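Rabbit tray place settings move to permanent stock at Kosano

2019-06-26

Kosano, the housewares shop on Sadeghi Street, will keep its rabbit tray in permanent stock after the first delivery sold out in May. The shop had brought the tray in for the spring season only and had planned to replace it with a plain one for the summer.

The first delivery was 793 trays. The last of them went before the end of the month, and the shop took names for a second delivery while the shelf was empty. The new order is for 1,000, and the shop says the first boxes have already come in.

The tray is a pale beige-pink with rounded corners and a low raised rim. A rabbit is drawn on it in thin gray lines. It is sold as a tray, but many customers have been buying it as a place mat for the breakfast table, mostly for children, and the shop has changed the shelf label so that it gives both uses.

Customers will also find the tray on the shop's setting table by the front window, where pieces from different shelves are put together so people can see how they look side by side before they buy. The pieces on that table change through the week. For now they include the tray, a small square white dish with a thin dark rim, and a clear square glass container. The shop does not sell the three as a set and has no plans to. Each one is priced on its own, and the dish comes in a round shape as well.

The glass container has been in stock longer than the tray. It is supplied by Faltonex, which also supplies the storage jars on the back wall. Some customers asked in the spring whether the container would sit flat on the tray with the rim in the way, and the shop put the two together on the setting table as an answer. The container fits inside the rim with room left over for a spoon or a folded napkin.

There is one change for the second delivery. The first trays came with a paper sleeve that many people threw away before reading it, and the washing instructions were printed on the inside. The new trays have the instructions on a sticker on the underside. The tray should be washed by hand in warm water with a soft cloth. Scouring pads will take the shine off and in time will wear away the drawing. It should not go in the oven or the microwave.

The shop will also exchange any tray from the first delivery that has a warped base. It has had 38 of these back so far. A tray that rocks when it is set down on a flat table counts as warped. A receipt is helpful but not required, and the tray can have been used. Trays with scratches or stains are not covered. Exchanges are made at the counter at the back of the store, next to the gift wrap, during normal opening hours.

There is a limit of 2 trays per customer until everyone on the May waiting list has been called. The limit does not apply to exchanges. People on the list will be called in the order they signed up, and a tray will be held for a week after the call. Anyone whose phone number has changed should stop by or leave a message with the shop.

The Plotano branch across the river will carry the tray too, beginning with this delivery. That branch is smaller and will not have a setting table, but it will have one tray out of its wrapping for people to look at. It can also order the square dish and the glass container from the main shop, usually by the following day.

The rabbit tray, at the setting table:

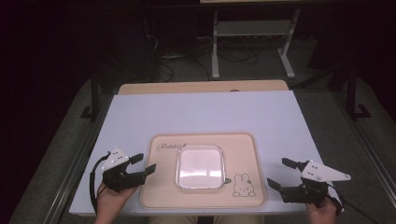
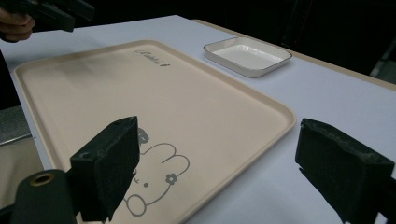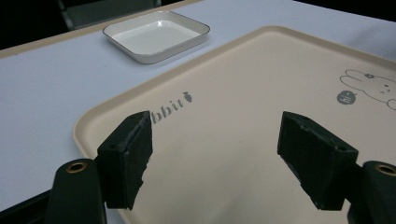 A reader's comment received after the waiting list was announced says the tray is a good size for a child's breakfast but a little wide for a narrow kitchen counter, and that anyone short of space should measure before going in. The same reader has been washing one by hand since the spring and reports that the gray lines have not faded, and would like to see the rabbit on a bowl next. The shop has not said whether other pieces with the drawing will be ordered.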